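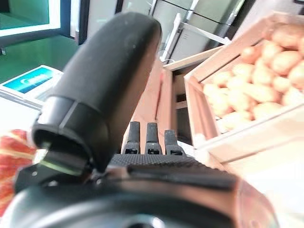
Damián Arellano wants to know why anyone in Bosthorpe would still buy groceries on Main Street when the big store is a short drive away. Fair thing to ask. I've shopped on Main Street since March and kept all the receipts, so I'll answer in a few posts.

First, the town. Bosthorpe has 2,000 people and one grocery store left, Villaseñor. It's small. One register most days, two before a holiday. The parking lot floods at the low end when it rains, so park by the bank.

My old routine was one big trip every other week to the store off the highway. I'd fill the cart, fill the fridge, and throw out a good part of it. Mostly greens, and herbs. Half a cucumber, over and over.

Now I walk over every couple of days with one bag. I buy what I'm cooking that night and the next. That's all I changed.

Money: I spent $360 on groceries last month for one adult and one kid who eats like an adult. Prices on the shelf are higher for canned stuff and cereal, no argument there. Produce is close to the same. Meat depends on the week. 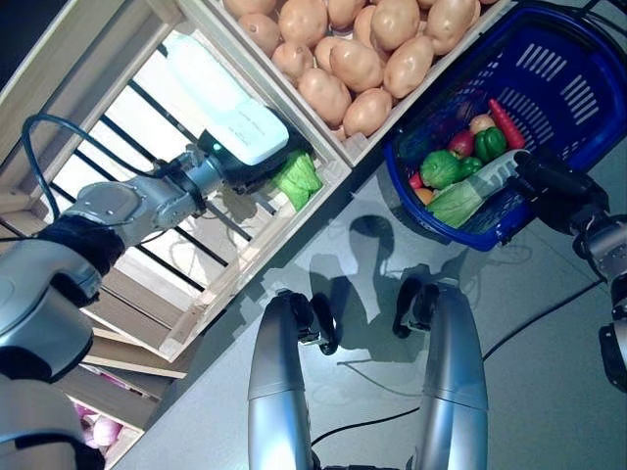
The produce also lasts longer at home, mainly because I buy less of it. Lettuce goes in a container with a dry paper towel and I change the towel when it gets damp. Don't wash it until you're going to eat it. Celery gets wrapped in foil. Tomatoes stay on the counter.

What they don't have: decent tofu, any kind of fresh fish, the coffee I like. I still drive out for those, maybe every third week. Oi-ling Yang told me they'll order things if you ask at the register. I asked for tahini and they had it by the next delivery. It's on the shelf next to the peanut butter now.

Deliveries come early in the morning. If you go after 5 the bread is usually gone and the greens are picked over. Go before lunch if you can. If you can't, call and they'll set a loaf aside – the number is on the door and on the bottom of the receipt.

I tried tracking all this in Flomimon for a while. Too many screens. I went back to an envelope of receipts and a pencil. Jacinto Contreras uses it and likes it, so maybe it's me.

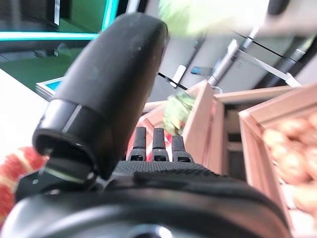
Black grip pad with three slim finger segments behind it, close up.

Things I'd like to see change: longer hours in summer, a bench out front, and prices marked on the loose vegetables. Half the time there's no sign and I find out at the register what the peppers cost.

Hidayah Pattinasarany asked about getting there without a car. The bus stops at the library and it's a short walk from there, flat the whole way. The return bus is the problem – there's a long gap in the afternoon. Bring a cooler bag if you're buying milk.

I'll post the full receipt totals when I've typed them up. The April ones got wet and I'm still working out a couple of the numbers.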